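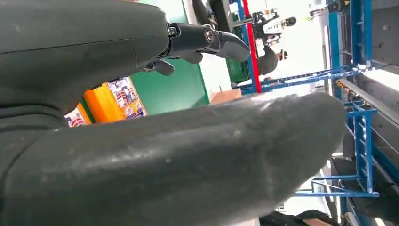

The packing room at Farura handles the smallest orders the organization sends out, and its supervisor has worked there for 13 years. She agreed to speak with the staff bulletin on a Monday morning, before the first orders were released, about how the room is arranged and what has changed in the handling of bottled goods. The conversation began beside the orange and yellow cabinet, where two posters with red and white striped artwork are displayed. The supervisor confirmed that the posters will remain when the room is repainted. "I was asked whether they should come down," she said. "My answer was that people give directions by them. A new employee hears 'the cabinet with the posters' and goes straight to it. The red pole is used in the same way."

The room received its present layout last year, following the closing of the smaller site at Majimbun. Stock that had been divided between two buildings was brought together, and the supervisor was asked to find space for it without adding floor area. She described the first weeks as difficult. Cartons were stored wherever they would fit, and staff members spent a good part of each shift moving one thing to reach another.

"We had 147 cartons delivered from Majimbun, and the lists that came with them did not agree with each other," she recalled. "I decided that we would stop sending out orders for one afternoon and open everything. I would make the same decision again, although it was not a popular one at the time."

Bottles account for most of the work that reaches the tables. The room packed 2,925 of them in October, the highest monthly total since the move. Many are orange squeeze bottles with a clear nozzle cap, and the supervisor spoke at some length about the care they require. A bottle placed on its side will roll if the surface is bare. The nozzle is the narrowest part and the first to be damaged when a carton is filled in a hurry. For this reason the tables were fitted with mats, and bottles are checked on the mat before they go near a carton.
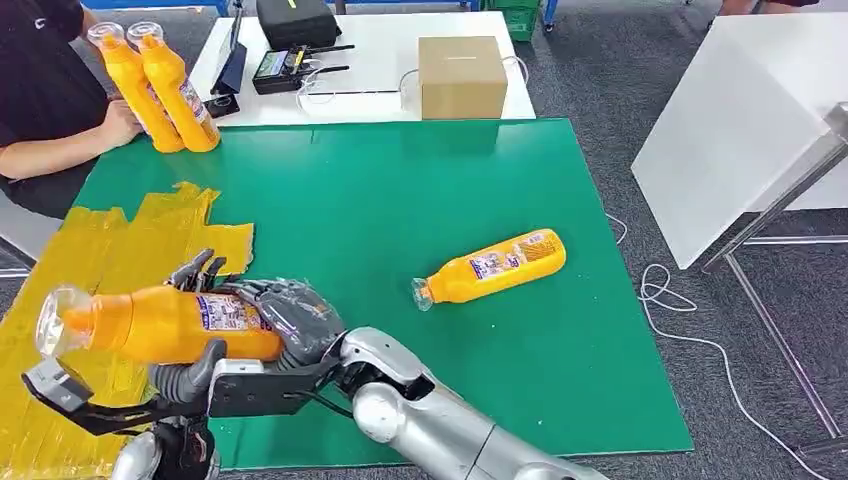
"We look at the cap first, then the label," the supervisor explained. "If the label has lifted at a corner, the bottle goes back. People sometimes feel that this is too strict. The customer sees the label before anything else, and we receive letters about labels."

Green was chosen for the mats after a trial of two colors. The gray ones showed less dirt, which she considered a disadvantage, and small caps were hard to find on them.

Asked about cartons, the supervisor said that the room now keeps fewer sizes than it did. The Dronora ordering system, introduced in the spring, suggests a carton for each order, and staff members may choose a different one if they enter a reason. In the first month they did so 38 times. Most of those entries concerned tall bottles, for which the suggested carton left no room above the cap. The measurements have since been corrected.

"The system is as good as the sizes we give it," she said. "Someone had measured the bottles without their caps. We measured them again with a ruler, on the table, and sent in the new figures."

Not every request from the room has been met. The supervisor has asked for a second cabinet on two occasions and expects to ask again when the budget is reviewed. She would also like the tape and the film stored closer to the tables, so that no one has to cross the room with an open carton. A plan for this has been drawn up and is waiting for approval.

The repainting is expected to take two days. During that time small orders will be packed in the receiving area, and departments are asked to send urgent requests before noon.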